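From: Brota
To: home-automation list
Date: 16/02/2020
Subject: Re: Plaltivlow arm kit, anyone running one at home?

On Saturday the Lyons group wrote:

> We've had the Plaltivlow kit since December and the tidy-up
> routine is the best thing in the box. Clothes, toys, TV remotes,
> it handles them all. For $2997 you won't find a better arm with
> a wrist camera. Can't see why people here are so negative.

I'd like to be less negative, but I need more than "handles them all." Handles them how often? The sales page says 434 test grasps and never says on what. If those were foam blocks on a bare table, they tell me very little about a T-shirt on a couch.

I have the loaner until the end of the month and I'm running it in the living room, soft stuff only. So far I'd call the setup fair. Calibration took 63 minutes against the "quick start" on the leaflet, and I had to restart the software four times. The arm itself is quiet and the mount feels solid — I'll give them that.

My doubts are mostly with the fingers. They're smooth, and smooth fingers plus thin fabric is a combination I've been burned by before. The old Alter gripper had rubber pads you could swap out for a few bucks. I asked Plaltivlow support if they sell pads and got a link back to the same sales page. 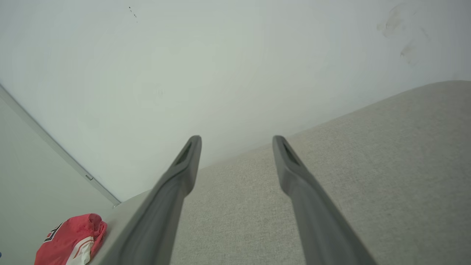 The other thing is the wrist view. You get a close look at whatever is right in front of the gripper and not much sense of the rest of the room, so I'd want a second camera before trusting it alone. That's extra, naturally, and they don't list a price.

If Lyons has logs, please post them, failures included. A plain text file is fine. I'll put mine up when the loaner goes back, and until then I'd hold off on the group order.

Brota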